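Last updated: January

The pour that has to be re-planned

Dindo Aquino would like people to stop clapping at demos. He writes motion planning and recovery software at Fatemell, a small company that sells a control stack to labs with robot arms on their benches, and he has sat through enough polite applause to be suspicious of it.

"They clap when the arm moves," he says. "Moving is the easy part. I want them to clap when it decides not to."

I had come with a list of questions about Harkum, the planner his team has been building, and a fair amount of doubt. I've covered three of these products in the past two years. All of them promised a bench that ran itself overnight, and two of the firms no longer answer their phones. Aquino didn't seem bothered when I told him this. He asked which two.

Harkum takes a written task, something like "add the contents of this tube to that beaker," and turns it into a string of short moves with a check between each one. If a check fails, the planner throws away the rest of the string and builds a new one from wherever the arm happens to be. The sales sheet calls this "adaptive." Aquino calls it starting over.

"Starting over is fine," he says. "What's bad is starting over from a state you've got wrong. The software thinks the tube is upright, the tube is not upright, and now you've planned a lovely smooth path that empties it on the table."

How often does it get the state wrong? He gives me a number without looking it up: 8 times in 124 pours, on the last set of trials. I ask whether that's good. "No," he says. "It's better than it was in the fall. If you were my lab I would tell you to keep a person in the room."

That was more candor than I expected, and I pushed on it. A pouring system that needs a person standing by is a slow way to pour. A tech with a steady hand can empty a tube in a couple of seconds, and she doesn't need a license renewal. Aquino agreed with the first part and argued with the second. His claim is that the planner pays off on long runs of dull, similar steps, where people drift. He couldn't show me a customer who had measured it. One of them, a contract lab called Edilby, is "collecting numbers." I've heard that phrase before too.

Where he gets animated is perception. Clear tube, clear beaker, glare off a white table: depth sensors hate every part of that, and for a long stretch Harkum simply guessed at rims. The fix, so far, is a second module named Erraji that looks at the tube from several angles before the tilt begins and reports how sure it is. Below a score of 80 the arm is supposed to hold still and ask for help. 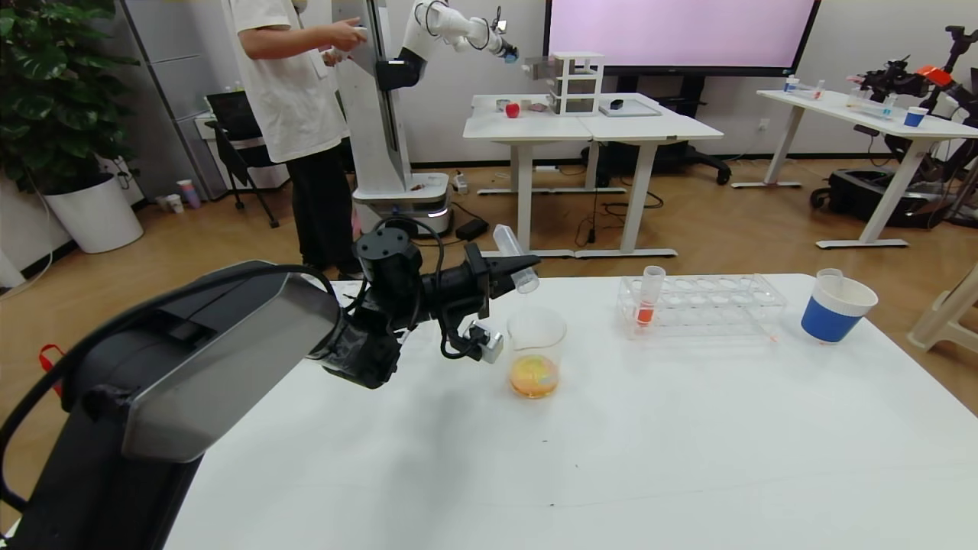
Tube held over the beaker at the tilt step. The rack is to the right.

"The tilt is where all the arguments are," Aquino says. "Do you tilt more, do you wait, do you back off? The first version had one tilt speed for everything. Water, syrup, didn't matter. I wrote that version, so I can say it was dumb."

The current version adjusts the speed as it goes, using what the camera reports about the liquid level. Colored liquids help. Clear ones are still hard, and the threshold of 80 came, he admits, from a Friday afternoon of trying values until the false alarms dropped to something his coworkers could stand. I asked if it had been tested again since. It's on the list. The list, when he scrolled it for me, had 34 open items, and the threshold was near the bottom.

I asked what he'd cut from the sales sheet if it were up to him. He went quiet for a bit and then said "overnight." He'd keep "adaptive," with a footnote. He would also like a line saying how long a re-plan takes when the bench is crowded, which at the moment can be long enough to go get coffee.

Fatemell plans to send the next release to Edilby first. Aquino wants the logging finished before that happens, so that when a pour goes bad there is a record of what the planner believed at the time. His manager would prefer to ship now and add the logs in the release after. They were meeting on it at four, and he had to go.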